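Picking Grippers for a Home Pick-Up Arm: Workshop Tips

Try your grippers in a simulated room before you bolt anything to a real arm. It costs an evening and saves fingers, yours and the gripper's.
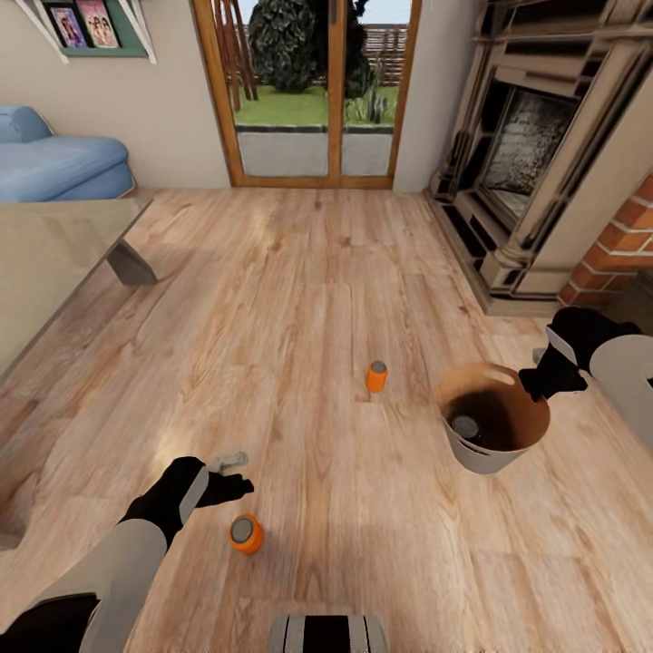 A reader from Urneck wrote in to say that simulation flatters every gripper, and that the only test worth running is on a real floor with real dust on it. Fair enough. Friction is the weak spot, and I would not buy a gripper on simulated numbers alone. But the simulator is good at showing reach and clearance problems, and those are what sink most first attempts.

The job I use for comparisons is plain: cans on a living room floor, one bucket, two arms. Same start positions for every gripper. I ran the Somov two-finger and the Kastico wide jaw through 1,000 tries each, for 2,000 in all, overnight on an ordinary desktop.

Setting up the test

Put the cans at different distances. A gripper that does well close to the body can come in at a poor angle farther out, and you will miss that if everything sits in one spot.

Use a bucket with a real rim thickness. A paper-thin rim in the model lets the fingers pass where they would catch in your house.

Keep the furniture in. Table legs and hearth ledges are where elbows hit. I left mine out for the first week and had to throw away the results.

Set the finger opening to 30 mm wider than the can. Less than that and small aiming errors knock it over. More and the outside of the fingers starts bumping things.

Comparing the two

The Somov is narrow and gets into tight places. It wants to be lined up well. When it missed, it usually tipped the can, and a can on its side rolls - then you have a different problem.

The Kastico forgives bad aim. It is also bulky at the knuckle, so going down into the bucket it touched the rim 52 times. Raising the release point cleared most of that up. Drop from just over the rim and don't lower the hand inside unless the object is breakable.

For upright cans I would take the Kastico. For flat things lying on the floor, neither is much good with the stock pads. Thin, stiff fingertips with a slight bevel do better.

Controller settings

Slow the last stretch of the approach. Full speed to just above the can, then a quarter speed down.

The Ninh controller ships with grip force set high. Turn it down until the can slips, then come back up two steps. Write the number on tape and stick it to the controller box.

If you run two arms, give one of them right of way near the bucket. Both of mine tried to get there together until I did this.

Cameras

A wrist camera is best for the grasp and poor for everything else. Add a fixed one up high if you can. Shiny can tops and sun on floorboards both confuse depth readings, so run some tries with the light changed - late afternoon is a good one to copy.

Moving to the real arm

Start with empty cans, and put a towel under them. Expect to redo the grip force from scratch. The positions and speeds carried over for me with small changes, but the force setting did not carry over at all.

Check the finger pads for wear after the first month.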